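# Kidley laundry shelf, two months in

I bought the Kidley over-the-washer shelf in September to get the detergent and the spare towels off the floor. 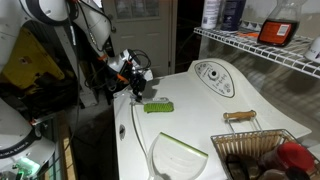 It ships flat in one box with 15 bolts and a hex key. Assembly took me 33 minutes alone. The instructions are drawings only, and step 4 shows the side brace upside down. Margit Brekke pointed this out in her review on the Brostach store page, which I read after I had already put mine on wrong.

Once the feet are leveled it stands well. I have a full jug of detergent, a box of dryer sheets and 2 stacks of bath towels on the upper rack, and it doesn't sag. The lower rack is adjustable, but check the height with your washer lid open before you tighten anything. Mine had to go up one notch.

The paint is thin. There is already a scratch where the jug slides in and out. The wall strap is fine, though the screw that comes with it is too short for drywall with an anchor, so I used my own.

I looked at the Fashola model too. It is wider and has a hanging bar, but it wouldn't fit beside my door.

Four stars. I would buy it again at the sale price.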